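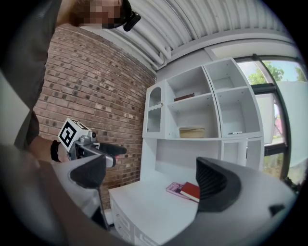
According to Tsion Kahsay, a form letter signed by a real person is still a submission, and a data card that treats it as anything less has already taken a side. Fair enough. The form letters are all in here, flagged in their own column, and you can take them out or leave them in as you please. I'd still be wary of anyone who counts them without saying so.

Trollstead Public Assembly By-law: written submissions
README, last changed 23/06/2019

What's in it

2,000 written submissions on the draft by-law that would have required a permit for any gathering on the Plulgate forecourt. The council called them "strong community engagement". The dataset can't tell you whether that's true. It can tell you what people wrote, when the council logged it and which way we think they leaned.

One row per submission, eight fields:

id – our number, not the council's
logged – date stamped by the council, which isn't always the date it was sent
channel – post, email or web form
suburb – as given by the writer, blank if they left it blank
form_letter – yes or no
position – for, against, mixed, unclear
grounds – free text, our summary
withheld – yes if the council blacked out any part of the body

Names and street addresses were removed before we got the files. We haven't tried to put them back and would ask you not to either.

Where it came from

Odair Rangel asked for the lot under the council's access policy. The first release was missing everything sent through the web form, which happened to be where most of the opposition was. We were told this was an export problem. The second release had the web forms in it, along with 70 duplicates, which we've dropped. The raw files are in /release_1 and /release_2 so you can make up your own mind.

How positions were coded

Two people, Iolanda Pimentel and Zuleica Frota, read every submission separately and then argued about the ones they'd coded differently. Zuleica Aguiar settled what was left. We did try Stollex for a first pass and gave up on it. It marked "I support the right to protest" as support for the by-law, and it did this with great confidence.

"Mixed" is the weakest category. Plenty of writers wanted permits for amplified sound and no permits for anything else. Is that for or against? The council's own summary put them under for. We didn't.

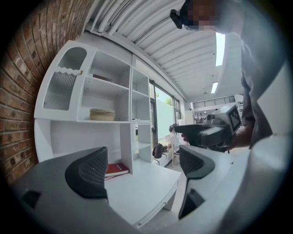

Red brick wall and white ribbed ceiling with fluorescent lights.

What not to use it for

Please don't turn it into a percentage of residents. Nobody was sampled. People who write to councils are people who write to councils, and some of them live in Kirui and never set foot on the forecourt. Both camps have already quoted figures like this, ours included, and we've asked for corrections.

It also won't tell you why the by-law was deferred to August. The minutes say "further consideration". Make of that what you like.

Known problems

Handwritten letters were typed up by hand and will have errors in them.
The grounds field is shorter for the later rows. We got tired.
Some withheld passages look to be criticism of named officers and not personal details. We've asked for a review and haven't had an answer.

Licence

Reuse it freely, credit the project, and keep this file with the data.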